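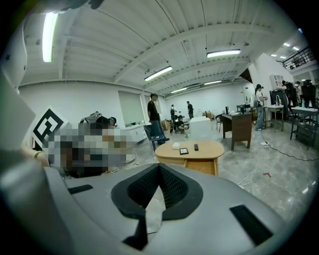 The marker card held up to the gripper. Remote, tissues and tablet are on the low table further back.

Friday, March 3, 2023

I have been at Grasari since January and my mum still thinks I build robots. I don't. I pick things up and put them down again with a gripper that has a camera on it, and the recordings go to the Niltance team, who train a model on them. I said I'd write down what the days are like, so this is that.

We work in one big open room with several stations going at the same time. Each pair gets a station and a task sheet in the morning. Cosmin Gavrilă writes the sheets. They are short, usually one line for the task and a few lines for what counts as done. Mine this week has been the low table: take the remote from one side of the tablet, put it down on the other side, let go, back away. The next run it goes back again. On some runs the tissue pack moves instead.

One run takes less time than you'd expect. The part that takes the time is everything in between. You start a recording, hold the marker card up so the camera gets a good view of the pattern, take the card away, do the task, stop the recording, and then somebody shifts the objects so the next one doesn't start from the same place. If the card was tilted too far or the light caught it, the run can't be lined up with the others later and it goes in the bin. I lost 20 in my first week that way and didn't find out until the Monday.

The target for the low table is 400 good runs. On Thursday evening we had 43 left to do, so it should be finished early next week unless the sheet changes again. It does change. On Tuesday Luminița Tănase came over and asked us to stop being so tidy. We had both got into the habit of coming in from the same side at the same height, and she said the model would learn our habit and then fall apart the first time it had to start somewhere else. So now we begin from a different spot each time, sometimes low, sometimes well over to one side, and we don't square the remote up with the table edge when we put it down.

She also wants the misses kept, as long as we recover from them. If I close on the remote and it slips, I try again and carry on, and the whole thing counts. If I drop it on the floor it doesn't. I found this hard to get used to. You want to stop and start over when you fluff one.

A few things I have learned, mostly for whoever starts next:

Move slower than feels natural. My early runs were all too quick and the picture smeared when I turned.

Don't talk with your hands while you're holding it. I do this constantly.

Open the gripper fully before you get near the object. If you open it on the way down, half the time you knock the thing you came for.

Watch the cables on the floor. I look at the table when I'm working and my feet are on their own.

Take the break. We stop for 10 minutes every hour and for the first few days I worked through it, and my wrist let me know about it. The gripper isn't heavy but you are holding it out in front of you.

The other stations carry on around us and I've stopped noticing. Cosmin says that's fine for the recordings too, people moving about in the background are part of what a real room looks like, and he'd sooner have them in than ask everyone to stand still. The old Rundgate set was recorded against a plain wall and he doesn't have much good to say about it.

I asked whether I could see the model try the remote task. There is a version trained on the first part of our runs, and Luminița let me watch it on the Anghel arm at the end of the day on Wednesday. It went in from the left, stopped above the remote for a long time, then picked it up and put it down nearly where it had been. She wrote that down as a fail. The pause is ours, she thinks. We both hesitate just before we close, and I've watched some of my own recordings since and she's right, I do it nearly every time.

So that's the job for next week, closing without the pause. After that the sheet says cups.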